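Automation Working Group – Minutes, October
Location: Gakness training store, back meeting room
Start 9:30, close 11:10

1. Minutes of the previous meeting
Approved with one correction. Under item 4, "Tjoa controller" should read "Tjoa gripper driver."

2. Shelf and basket trial at Skisetti
The integrator reported on the drinks-aisle task. The log holds 794 pick attempts since the last meeting, of which 400 were on upright bottles and the remainder on bottles lying on their sides. Upright picks are now considered stable at low speed. Sideways bottles account for most of the retries – the fingers close on the label or push the bottle farther back.

The store side asked whether the machine could take over one aisle on the evening shift. The integrator's answer was no. A clerk clears a fallen bottle without stopping, and the robot takes 89 seconds on average for the same job when it succeeds on the first try.

Stills reviewed by the group: 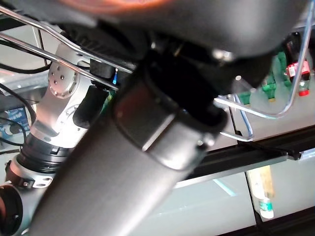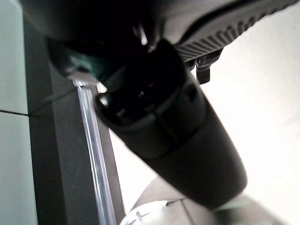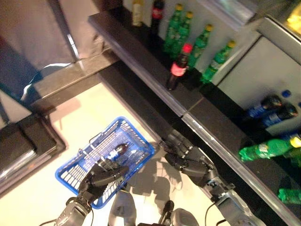
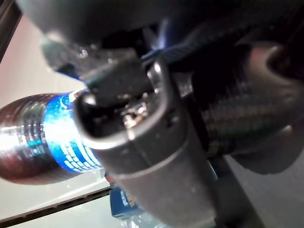
Item 2, drinks task. Third still: basket on floor, bottles upright and on their sides on the shelves.

Discussion:
Basket handling was accepted for one bottle. Behavior with a full basket has not been tested and should not be quoted to the store.
Wrist views lose much of their area to the arm and gripper. Fendholm proposed moving the mount outward. Cable clearance has to be checked first.
Reach to the lower shelf remains the limiting case. Lowering the approach angle by 17 degrees was suggested and will be run in simulation before any hardware change.

3. Household tasks
The request to add dish unloading and laundry sorting was deferred. The group's view is that neither should start until sideways bottles are handled without an operator on the stop button.

4. Actions
Integrator: split the retry log by bottle orientation.
Fendholm: drawing of the revised camera mount, with cable routing.
Store side: list of evening tasks in order of staff time – restocking, facing, returns, spills.
Tjoa: confirm grip force limits for soft plastic.

5. Other business
Floor tape at Skisetti is lifting near the charging point. To be replaced.

Next meeting in November, same room.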